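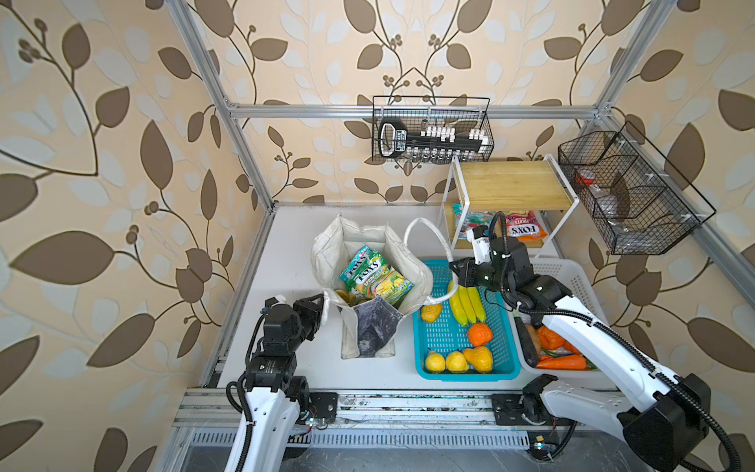
Okay, thread time! Our student team (we're Plimusero, named after a typo we never fixed) is in the last stretch before the Dender grocery challenge in August and I want to write some of this down while it's fresh.

The task sounds so easy. Two arms, one table, one shopping bag. Pack the groceries, hand the bag over. You get 3 minutes per run and the judges pick the order list, so you can't just rehearse one sequence and pray.

We split into groups back in the spring. Mokgethi is the group doing grasps, Golis is the group doing everything with two arms at once. I'm in Golis. We think we have the harder job. Mokgethi disagrees, loudly, in the group chat.

Grasp people have been killing it, by the way. They're at over 400 logged demos now and bananas went from our worst item to one of our best. Bananas!! I did not see that coming.

Candy packets are still rough. They crinkle, they slide, and the shiny print does weird things to our segmentation. If anyone has a trick for shiny wrappers please reply, I will read every word.

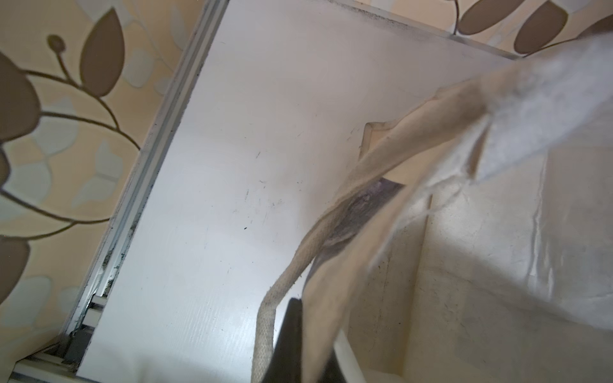

Bag handling is my part and I love it way too much. A box stays a box. Canvas changes shape every time you touch it, so whatever the planner knew a second ago is already old. And the handle is its own problem: when it's a long braided cord dangling down past the bag like this, the wrist view has one thing to track up close and a whole lot of folds that look just like each other. We label the cord separately now and it helped more than any of the clever stuff we tried first.

Booker Szabo, our advisor, has one rule for lifting: slow for the first 2 seconds, then go as fast as you dare. I thought it was superstition. Then I plotted our failed lifts and most of the trouble was right at the start. Sorry, Booker.

Numbers for the nerds: we're at 60 percent on full runs, bag lift included. Packing alone is a lot better than that. So yeah, it's the lift. It's me. I'm working on it!

Next up is teaching the two arms to agree on who lets go first. Right now they're both very polite and both hang on forever.

If you're a first-year and any of this sounds fun, come sit in. You don't need to know how to code yet. I showed up knowing how to solder, badly, and they gave me a bag to worry about.

More when we have a clean run with the full list. June 22, 2026, writing the date down so I can be embarrassed by it later.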